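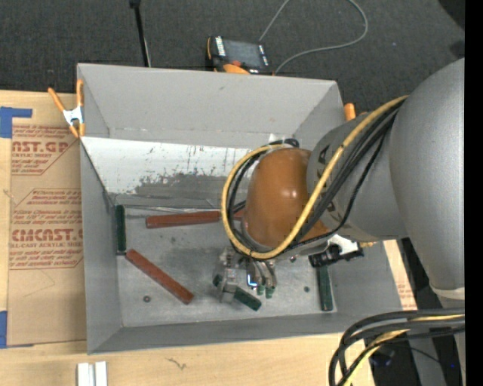
Roboterarm der Greif-AG über der Metallwanne, mit dunkelgrünen und rotbraunen Werkstücken

Die Greif-AG Denberg ist eine studentische Arbeitsgemeinschaft an der Technischen Schule Denberg, welche sich mit dem Greifen und Sortieren von Werkstücken durch Roboterarme beschäftigt. Sie ist vor allem durch ihr Projekt Skarkine bekannt geworden und nimmt regelmäßig am Feden-Wettbewerb teil. Die Leitung hat Wenceslao Villaseñor, Dozent für Steuerungstechnik.

Geschichte

Die Arbeitsgemeinschaft entstand aus einem Wahlkurs, in dem die Teilnehmer zunächst nur mit einem Simulationsprogramm gearbeitet haben. Der Wunsch nach einer Arbeit mit echter Hardware kam von den Studierenden selbst. Nach dem Ende des Kurses führten 4 von ihnen die Tätigkeit freiwillig weiter, darunter Nahom Ejigu, der später die erste Fassung der Greifsoftware geschrieben hat. Die Schule stellte dafür einen Raum im Erdgeschoss zur Verfügung, der in der AG bis heute »Weerasinghe« heißt. Der Name stammt von einem alten Türschild, dessen Herkunft nicht geklärt ist.

Projekt Skarkine

Skarkine bezeichnet sowohl den Versuchsaufbau als auch die dazugehörige Software. Die Aufgabe besteht darin, längliche Werkstücke aus einer offenen Wanne zu entnehmen und nach Farbe getrennt abzulegen. Solche Aufgaben werden in der Fachliteratur meistens mit dem englischen Ausdruck Bin Picking bezeichnet, im Deutschen auch als »Griff in die Kiste«.

Der Aufbau steht auf einem Holztisch. Die graue Metallwanne ist nach oben offen und am Rand mit Federklemmen versehen, die orangefarbene Spitzen haben. Der Greifer besitzt gelenkige Finger und hängt am Ende des Arms, die Kabel werden außen in einer weiten Schlaufe geführt. Diese Kabelführung ist in der AG umstritten - sie erleichtert den Umbau, schränkt aber die Drehung des letzten Gelenks ein.

Als schwierig gilt die Lage der Stücke nahe an der Wand. Ein Block, der parallel zur Seitenwand liegt, bietet den Fingern nur wenig Platz, und der Greifer muss ihn entweder schräg anfahren oder zuerst zur Mitte schieben. Die Software unterscheidet deshalb zwischen »freien« und »randnahen« Stücken und bearbeitet die freien zuerst. Eine weitere Fehlerquelle sind Flecken und Kratzer auf dem Wannenboden, welche in einer frühen Version als Kanten von Werkstücken erkannt wurden.

Arbeitsweise

Die AG trifft sich während des Semesters einmal in der Woche. Neue Mitglieder beginnen mit einer Sicherheitseinweisung und dürfen den Arm danach nur mit verringerter Geschwindigkeit bewegen. Ein Versuchslauf umfasst 75 Greifvorgänge, dessen Ergebnisse in ein gemeinsames Protokoll eingetragen werden. Es wird notiert, welches Stück angefahren wurde, in welcher Lage es sich befand und ob es beim Anheben gehalten hat. Zwischen zwei Läufen werden die Stücke von Hand neu verteilt.

Die Protokolle dienen auch für die Ausbildung. Im zweiten Semester schreiben die Mitglieder einen kurzen Bericht über einen selbst gewählten Fehlertyp, und diese Berichte werden in der Bibliothek der Schule gesammelt.

Feden-Wettbewerb

Der Feden-Wettbewerb ist ein regionaler Vergleich von Schul- und Hochschulgruppen. Zugelassen sind Mannschaften mit höchstens 5 Personen. Gewertet wird die Zahl der richtig abgelegten Stücke in 200 Sekunden, für ein fallengelassenes Stück gibt es einen Abzug. Eingriffe von Hand sind während der Wertung nicht erlaubt.

Bei der ersten Teilnahme schied die Greif-AG in der Vorrunde aus, nachdem die Steuerung zweimal neu gestartet werden musste. Im folgenden Jahr erreichte sie den dritten Platz. Die nächste Austragung ist für Sonntag, 7. Juni 2026 angesetzt, Mannschaftsführer ist Nahom Ejigu.

Siehe auch

Bin Picking
Endeffektor
Feden-Wettbewerb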